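Zendisley Watch

The Zendisley Watch is a Christian vigil movement that began in the farming district of Zendisley and later spread to the neighboring parishes of Briem and Trurora. Its members hold that the return of Christ is near but that its date cannot be known, and they keep a shared night of prayer each December. The movement has no ordained clergy of its own, and most members also belong to a local Protestant congregation.

Name

Early members called themselves "the watchers," after the command to keep watch in Matthew 24:42 and Mark 13:35. The present name first appears in the parish newsletter of Briem, where it was used by critics. Members adopted it within a few years. The form "Zendisley Vigil" is found in older hymn sheets and refers to the December gathering only.

Origins

The movement grew out of a Bible study group led by the lay preacher Baldur Baldursdóttir, who worked as a surveyor. The group had been reading the books of Daniel and Revelation with the help of a printed chart that assigned the seven seals to periods of history. Baldursdóttir came to reject the chart, arguing that it turned a warning into a timetable. He set out this view in a pamphlet, The Unnamed Hour, printed in a run of 880 copies. Two printings are known. The second leaves out the preface and corrects several verse numbers.

A dispute over the pamphlet divided the study group. Those who kept to the chart formed a separate meeting, which is mentioned in local records for two more winters. The remaining members began to meet in private homes and later in a former grain office at Trurora.

Beliefs

The Watch accepts the Apostles' Creed and adds a short statement of its own, known as the Seven Lines. The statement affirms the bodily return of Christ, the resurrection of the dead, and a final judgment. It takes no position on the millennium, and members include both premillennial and amillennial readers. The rapture is treated as a matter of private opinion.

Date setting is forbidden. A speaker who names a year for the return is asked to withdraw the claim at the next meeting, and one who refuses may not speak again until the following vigil. Wars, earthquakes, and famines may be mentioned in prayer but are not to be explained as the fulfillment of particular verses. This rule is based on Matthew 24:6, where such events are said to come before the end.

Practice

Ordinary meetings last 70 minutes and consist of a psalm, a reading, a period of silence, and open prayer. There is no sermon. The reading follows a two-year table that covers the prophets, the Gospels, and the letters to the Thessalonians.

The December vigil runs from sunset to sunrise. It is divided into four watches, following the Roman division of the night that lies behind Mark 13:35: evening, midnight, cockcrow, and morning. One lamp is lit at the start of each watch. The parable of the ten virgins (Matthew 25:1–13) is read aloud at midnight, and the doors are left unlocked until morning. Fasting during the vigil was expected in the early period and is now optional. Snacks and drinks are kept apart from the meeting room.

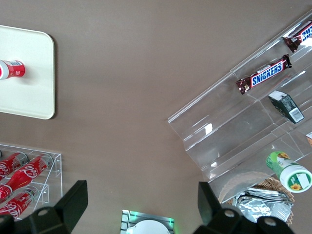 Coca-Cola can on a tray, with bottles in a clear rack.

Organization

Each meeting is led by a reader chosen for one year. Readers from the three districts confer before the vigil and agree on the psalms to be used. Property is held in common by the Trurora meeting, which also keeps the movement's papers. Membership has never been formally recorded. Attendance at the vigil is usually given as around 100.

A meeting was opened at Buda by former residents of Briem. It uses the same table of readings but holds its vigil on the eve of Advent, a difference the older meetings have accepted.

Publications

The Unnamed Hour remains the only work issued in the movement's name. A corrected text, with the preface restored and an index of Bible passages, was published on 13 July 2022 by the Trurora meeting. The Seven Lines are printed on its back cover.

See also

Christian eschatology
Parable of the ten virgins
Second Coming
Watchnight service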